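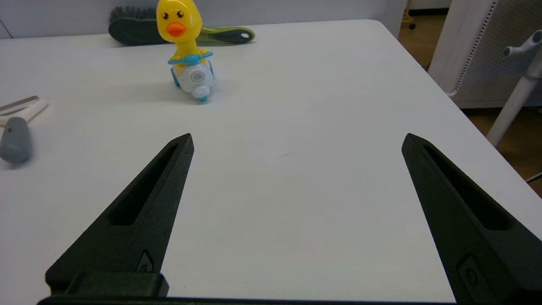 Right, I finally did the whole Tustden to Lema trip by bus and I loved it, so a few notes for anyone planning the same!

You want the 45 from Tustden, stand 4, the one round the side by the ticket windows. It goes out through Norkero and terminates at Binum market (about 55 minutes when I did it, mid-morning, hardly any traffic).

At Binum you cross the road – use the footbridge, please – and pick up the 105 towards Lema. Same ticket works if you change within the hour. I didn't know that last year and paid twice.

Sit on the left after Norkero. The road climbs above the reservoir and the view goes on for ages, I nearly forgot to get my things together for Binum!

Obadia Sang asked if the 105 still stops at the hospital. Yes, but only the main gate now, the back entrance stop went in August. Ring the bell early, it comes up fast after the roundabout.

Coming home, the last 105 out of Lema is 7.40pm and it does connect with a 45. I was on it with a bag of mangoes and a very nice driver who waited for two people running down the hill.

Next one I want to try is Norkero to the coast. Does anyone know if there's still a through bus, or is it a change at Binum again?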